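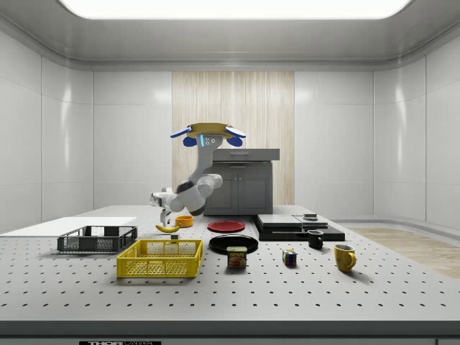
Kurnamholm cambia el calendario de recogida de residuos y abre un segundo punto limpio

Imprimir | Enviar por correo

1/28/21

El municipio de Kurnamholm cambiará en mayo el calendario de recogida de residuos domésticos. La recogida del resto, es decir, de la bolsa gris, pasará de semanal a quincenal en todos los barrios menos en el casco antiguo, y los restos orgánicos se recogerán cada semana durante todo el año. Hasta ahora, los orgánicos se recogían semanalmente solo en los meses de calor.

El cambio fue presentado en una reunión abierta en la sala de la biblioteca, con conexión por vídeo para las personas que no podían asistir. El pleno lo había aprobado antes de Navidad, pero faltaban por decidir las rutas y el precio de los cubos nuevos. Las dos cosas están ahora decididas.

Cada vivienda recibirá un cubo marrón de 41 litros sin coste. Los edificios con más de 12 viviendas podrán elegir entre cubos individuales o un contenedor común con llave. Para elegir el contenedor común es necesario un acuerdo escrito de los vecinos, que se entrega en la oficina de atención al público. Quien no entrega nada recibe cubos individuales.

El segundo punto limpio estará en la calle Sawatzky, en el terreno donde antes se guardaba la sal para las carreteras. Aceptará muebles, aparatos pequeños, pintura, aceite de cocina, pilas y ropa. No aceptará neumáticos ni escombros, que deben seguir llevándose a la planta de Ponley. La entrada de los coches será por el lado norte y la salida por la calle del molino, para que no se formen colas delante de la escuela.
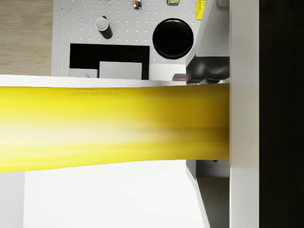

Maëlle Fortin preguntó en la reunión qué deben hacer las familias con niños pequeños, para las cuales dos semanas son demasiado tiempo con los pañales en casa. Según ella, en el barrio de Ponley Alto la bolsa gris ya está llena a los cinco o seis días, y no todas las casas tienen un patio o un balcón donde guardarla.

El municipio respondió que habrá una bolsa especial para pañales y productos de incontinencia, que se recogerá cada semana junto con los orgánicos. Hay que pedirla con un formulario de una página, sin certificado médico. La bolsa será gratuita para los niños menores de tres años y para las personas adultas que la necesitan por razones de salud. Varias personas pidieron que el formulario se pueda también entregar por teléfono, y la oficina aceptó esta propuesta.

La tasa de residuos no sube este año. A partir del año próximo se dividirá en una parte fija y una parte variable, según el número de veces que se vacía el cubo gris. El reglamento de esta tasa todavía no está escrito, y el municipio quiere publicar un borrador después del verano. Hasta entonces, los cubos se vaciarán como siempre y no se registrará ningún dato de las viviendas.

También cambian las horas. Los camiones empezarán a las seis y media de la mañana en las calles principales y a las siete en las calles estrechas. Los cubos se pueden sacar desde las ocho de la tarde del día anterior y deben retirarse antes del mediodía. En el casco antiguo, donde las bolsas se dejan en la acera, la recogida continuará por la noche y sin cambios.

La empresa que hace la recogida, Piltden, ha pedido a los vecinos que no aparquen en las esquinas de la parte alta durante las primeras semanas. Los camiones nuevos son más largos que los anteriores y necesitan más espacio para girar. En 14 calles se pintará una línea amarilla provisional. La lista de estas calles se enviará a los buzones junto con el calendario.
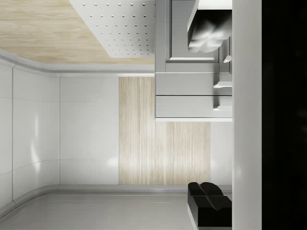
Para Ngân Ninh, el problema principal no son los cubos sino las horas del punto limpio, que en el plan actual cierra a las cinco de la tarde. Quien trabaja fuera de Kurnamholm, dijo, vuelve cuando la puerta ya está cerrada, y después aparecen los colchones al lado de los contenedores. Pidió que por lo menos un día de la semana se abra hasta las ocho.

La propuesta recibió aplausos en la sala. El municipio no la aceptó de inmediato, pero se comprometió a calcular el coste y a dar una respuesta antes de que se abra el recinto. Una posibilidad es que el punto limpio antiguo, al lado del campo de deportes, abra más tarde por la mañana y cierre también más tarde, mientras el nuevo mantiene las horas previstas.

Otra cuestión fue el compostaje en casa. Las viviendas que ya hacen compost podrán renunciar al cubo marrón y recibirán una pequeña reducción en la parte fija de la tasa, cuando esta entre en vigor. Para esto será suficiente una declaración firmada. En la biblioteca se ofrecerán 3 cursos cortos sobre compostaje durante la primavera, si las normas sanitarias lo permiten; en caso contrario, se harán por vídeo. La inscripción es gratuita, pero las plazas son limitadas.

Los comercios y restaurantes tienen un calendario propio, que no se modifica por el momento. La asociación de comerciantes había pedido una recogida adicional de cartón en la plaza, donde los contenedores están llenos con frecuencia antes del fin de semana. El municipio contestó que hará una prueba de dos meses y que después se decidirá.

El calendario impreso llegará a los buzones en las semanas anteriores al cambio. Estará en la lengua local, en inglés y en español, y la oficina puede preparar una versión en letra grande para quien la pida. Las personas que no han recibido el cubo marrón antes de empezar el nuevo sistema deben avisar a la oficina de atención al público, abierta por las mañanas con cita previa. Los cubos grises actuales se siguen utilizando y no hace falta devolverlos. Si un cubo está roto, la tapa se cambia gratis y el cubo completo se paga, excepto cuando el daño fue causado por el camión.

Imprimir | Enviar por correo

Contacto | © 2021 Noticias de Kurnamholm. Todos los derechos reservados | Volver arriba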